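4.3 Setting up the chessboard cell in simulation (Vrabec cell model, Stunix controller)

Complete section 4.2 before starting. The arm must be homed and the gripper loaded in the tool table.

1. Open the cell file and check that the arm base is seated on its wooden mount. Do not move the mount after this step. All table coordinates are taken from it.

2. Place the five-by-five board within reach of the arm. It does not have to be square to the table edge — the board frame is taught in step 4.

3. Set the random seed to 3012 and load the pieces. Note the seed in the run log.

4. Teach the board frame from three corner squares, at the lowest jog speed.

5. Turn on both views: the wrist view, which moves with the gripper, and the room view, which is fixed.

6. Jog the gripper over the board and compare the two views. In the wrist view, the fingers must be visible at the lower center with the board beyond them. In the room view, the whole arm and the whole board must be visible.

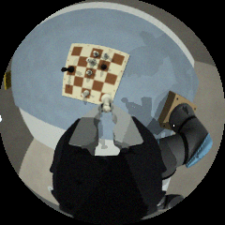
Wrist view first, room view second.

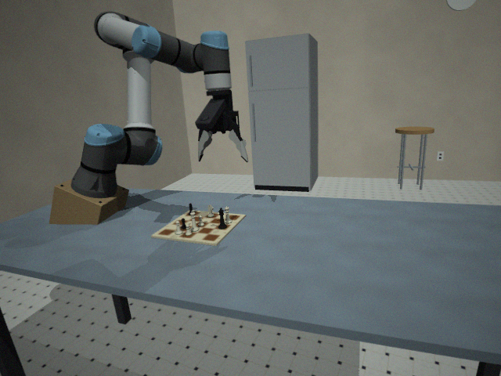 Amber Van Wijk reports that on the Skollcombe cell she teaches the corners twice, once from each side, and keeps the second set. On her arm the first pass carried backlash from the wrist joint model, and grasps on the far row came up short until she changed the order.

NOTE: The second pass is optional. If it is used, delete the first set before saving. The controller loads the lowest-numbered frame it finds.

7. Set the approach height to 104 mm above the board. Lower values are accepted but leave little room over the tallest pieces.

8. Run the grasp check on one corner piece. If the check returns code 49, the fingers closed without contact. Repeat step 4.

CAUTION: Do not copy a taught frame from the simulation to a physical arm. Teach it again on the machine.

9. Save the cell under a new name and go to section 4.4.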